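4.2 Flow rate and dispensed volume

Each dispenser was tested with the inlet pressure held at 200 kPa and the chiller switched off, so that compressor cycling would not disturb the pressure reading. The Grelimura unit uses a solenoid valve with a fixed orifice. The Litia unit uses a ball valve driven by a small gear motor, and it opens more slowly. Both were fitted with new carbon filters before the first run and the filters were not changed again.

We recorded 1,198 fills across the two units. A fill was kept if the sensor opened the valve on the first approach and the valve closed before the timeout. Fills that ended by timeout were logged separately and are treated in Section 4.4. Dispensed mass was read from the drip tray scale after the stream had stopped, with the last drops included.

For the Grelimura unit the spread in dispensed volume was small at the start of testing and grew slowly as the filter loaded. The Litia unit showed a wider spread throughout. Most of this comes from the closing stroke of the valve – the motor does not always start from the same position – and a correction based on supply voltage removed only part of it. Flow rate dropped by nearly 39 percent on the Litia unit by the last session in October, against a much smaller drop on the Grelimura unit. The pressure loss across the Amadi filter housing, measured on its own, explains the difference only in part.

False triggers were rare with opaque containers. Clear containers with a narrow neck gave the most missed approaches, as the infrared return was weak at the default gain. Raising the gain setting on the Jirkance sensor board by one step fixed most of these, but it also caused the valve to open when a sleeve passed close to the alcove.
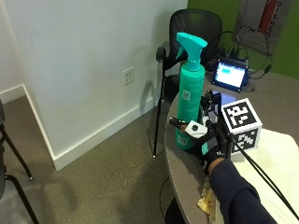

Figure 2. Teal spray bottle and cube with printed fiducial markers on a round gray tabletop.

The gain setting was therefore left at its default for all results reported in Table 2. Water temperature at the outlet was logged but is not used as a correction, given that the viscosity change over the range we saw is small next to the effect of filter loading.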